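Coffee at a white table: keeping the spoon, the mug and the top clean

I have a white table in my kitchen for 7 years now, and I drink coffee at it every morning. A white top is a good teacher. It shows each drop, each ring and each grain of sugar, and it shows them from the other end of the room. Below I wrote down what I do so that the table stays white and I don't have to scrub it on my free day. These are small things, but I was asked for them several times after my page on wooden cutting boards.

Where to put the spoon

Most of the brown spots on my table did not come from the mug. They came from the spoon. You stir, you take the spoon out, you lay it down, and a small puddle forms under the bowl of it. When it dries, it makes a thin brown line in the shape of the spoon.

My first solution was a saucer, but a saucer is one more thing to wash and it takes a lot of place on a small table. Then I tried a folded paper napkin, and I used too many napkins. In the end I took two small wooden blocks from a box of leftovers. You put them parallel, with a gap between them, and the spoon lies across like a plank over a ditch. The bowl of the spoon stays up from the table.
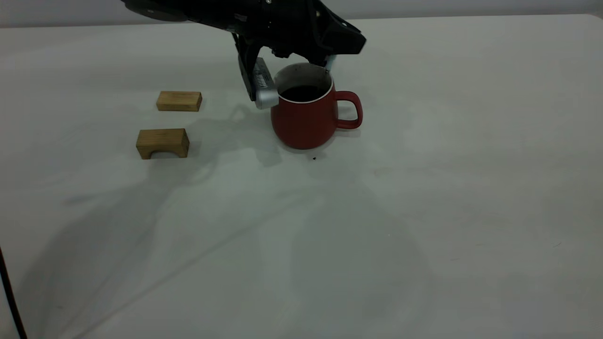

The gap should be shorter than the spoon by a good margin, or the spoon will tip when you touch it. I start with a gap as wide as three fingers and then I correct it. If your spoon has a heavy handle, move the blocks a little toward the handle side. Try it first with a dry spoon.

The blocks don't have to be the same. One can be a plain bar and the other can have a notch below, it makes no difference for the spoon. Only the height should match, otherwise the spoon slides down to the lower one.

Before you use raw wood near coffee, sand the edges lightly and rub in a little food-safe mineral oil. Leave it overnight and wipe off what the wood did not drink. I use the Sarent oil because the shop near me has it, but any oil that is sold for cutting boards will do. Don't use cooking oil. It becomes sticky and after some weeks it smells.

How to lay it

Straight or diagonal, both ways work. I prefer diagonal - the spoon touches each block on a longer line and rolls less. Lay it with the hollow side up. If you lay it with the hollow side down, the last drop runs to the tip and falls exactly where you did not want it.

Shake the spoon once over the mug before you put it down. Touch the rim with it, wait a moment, then move. This removes most of the liquid and you will hardly need to clean the blocks.

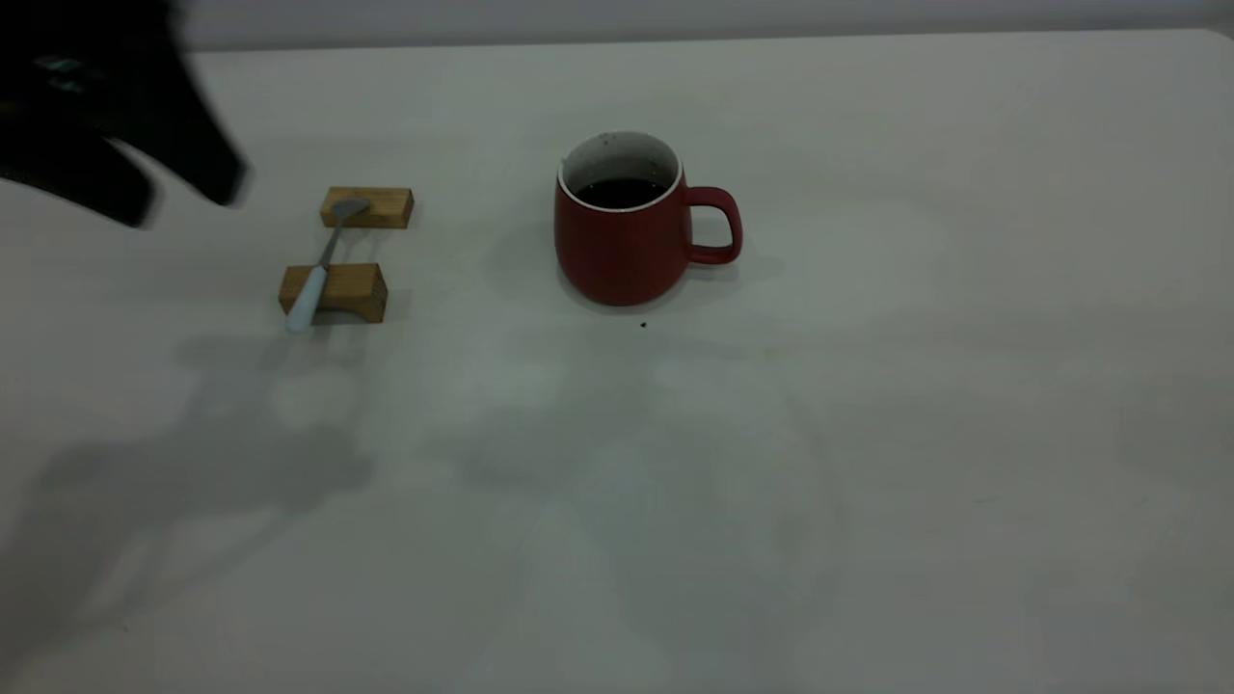 Saskia Tamihana writes that she did the same with two wine corks cut in half along the length, flat side down, and that they held a teaspoon well but were too low for a soup spoon. She also asks if the blocks can go in the dishwasher. Please don't do this. The wood swells, the oil goes out and after a few washes you get cracks. Wipe them with a damp cloth, and once in a week wash them by hand with one drop of soap and let them dry standing on the end.

Where to put the mug

I keep the mug to the side of the blocks, with the handle turned to the hand that will take it. This sounds too simple for writing down, but most spills in my house happened when somebody reached over one thing to take another. Keep the middle of the table free, and bring to it only what you are using now.

Don't fill the mug to the top if you will stir in it. Leave a finger of space below the rim. A mug with a round belly and a narrower mouth is more forgiving than a straight one, but it is also harder to wash at the shoulder inside. A bottle brush helps.

A mug with a white inside will become brown with time. Put in one spoon of baking soda, add warm water to make a paste, rub with a soft sponge and rinse. No steel wool, it scratches the glaze and the next stain goes deeper.
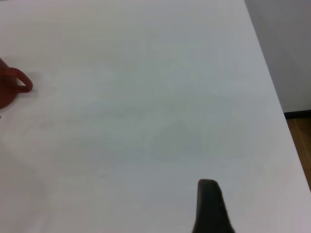 Vallside, Dec 10, 2018

I add this part after a letter from Sorin Toma, who has bought a white table in matte finish and finds it more difficult than his old glossy one. He is right that matte is different. Dirt sits in the surface a little, and if you rub one place very hard, that place becomes shiny and you will see it forever when the light comes from the side.

For a matte white top I do it so:

Wipe away the crumbs with a dry cloth first. If you start with a wet cloth, you make from the crumbs a gray soup.

Then take a soft cloth with warm water and a little dish soap, well wrung. Go in long, straight movements over the whole top, not only on the spot.

For a dry coffee drop, lay a wet cloth on it for 4 minutes. After this it comes off with almost no pressure.

For an old ring, use the same baking soda paste as for the mug, but thinner, and test it first in a corner.

Finish with a dry cloth. Water that dries alone leaves marks, and on white you see these too, only later.

Look at the table from low, with your eyes near to the level of the top, and you will find the small specks that you miss from standing. I do this near the foot of the mug especially, there is where the drops like to go.

If you leave the spoon in the mug

Sometimes there is no need to take the spoon out at all, for example when you add sugar in two portions. Then lean it so that the handle points away from your sleeve. Put the mug well in from the border of the table. A long handle on a light mug can pull it over when the mug is almost empty.

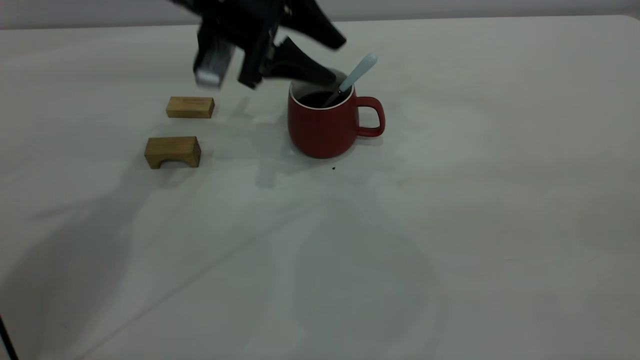

Spoon left in the mug, both blocks free beside it.

When I finish, I wash the spoon and mug together, wipe the blocks and put them back on the same place. In May I will write about wooden trays and how to take out the white marks from hot cups.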